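# Necktie

I've kept this entry going for the menswear section for a few years now, and it's grown every time somebody writes in, so forgive the length. A necktie (just "tie" to most of us in Britain) is a long strip of cloth worn round the neck, under the shirt collar, and knotted at the throat. It does very little. It won't keep you warm and it won't hold your shirt shut, and I love them anyway!

## Where it came from

The usual story starts with Croatian soldiers in seventeenth-century France, who wore knotted scarves that the French court took a fancy to. The word "cravat" comes from the French for Croat. Cravats got longer, then stiffer, then sillier (some of the Regency ones needed proper practice to fold), and by the later Victorian years men who worked in offices wanted something that stayed put all day. The long tie came out of that. In the 1920s a New York tie maker began cutting the cloth on the bias, meaning diagonally across the weave, and sewing it up in three pieces. Most ties are still made that way, and it's why a decent one springs back after you've strangled it all day.

## Parts of a tie

The wide end is the blade and the narrow end is the tail. Inside there's a lining, often wool, which gives the knot its body. On the back you'll find a loop, called the keeper, to tuck the tail through, and a little bar of thread holding the folds together. There's also a loose slip stitch running up the inside, and please don't snip it if you see it poking out – I did that to a Dastberg I'd had since school and it went as limp as lettuce.

## Keeping them

Undo the knot every night, backwards through the steps you took to tie it, and never just yank the tail out. Wool and knitted ties should be stored flat or rolled, as they stretch on a hanger. Silk is happy either way. I roll mine from the narrow end, loosely, and keep them out of the sun.
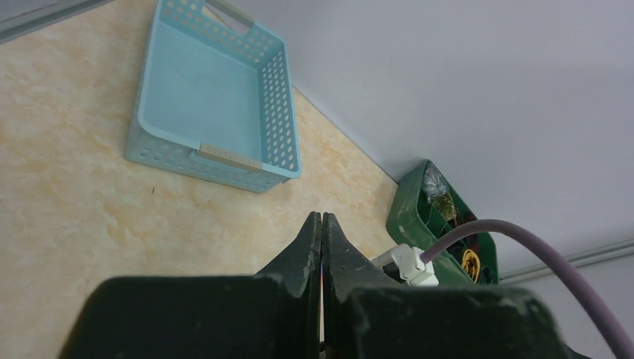 Can a silk tie be washed at home?

It's best not to, because the silk and the lining shrink at different rates and the tie comes out twisted. Blot a spill with a dry cloth straight away and take it to a cleaner who does ties by hand.

## Cloth and pattern

Silk is the one everybody thinks of, either printed or woven. With a printed tie the pattern is put on top of finished cloth, so the back looks pale. With a woven one (jacquard, if you want the shop word) the pattern is made by the threads themselves and you can often feel it with a thumb. Stripes usually get read as a club or a regiment, so it's worth checking before you wear one to a wedding. Spots are safe anywhere. Big flowers went out when I was young and have come back at least twice.
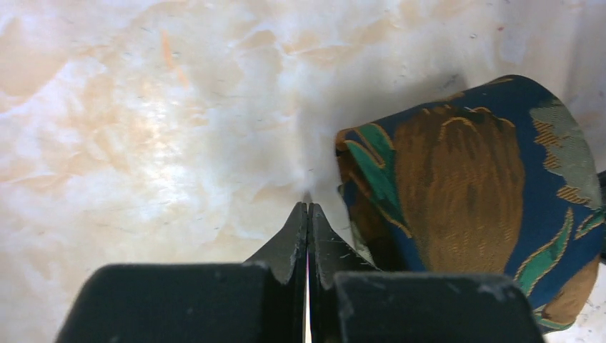

My friend Tomás Guerreiro, who sold ties at Vieira for years, reckons customers always pick the pattern first and only later notice the width. A blade of 80 millimetres suits most people. Skinny ties had their moment after 2000, and Jetine still sells them, but they look lost against a wide lapel.

## Knots

The four-in-hand is the one to learn first: quick, a bit lopsided, good with nearly any collar. The half Windsor is fuller and more even, and the full Windsor is fuller still and eats a lot of length. Tall people should watch out for that one.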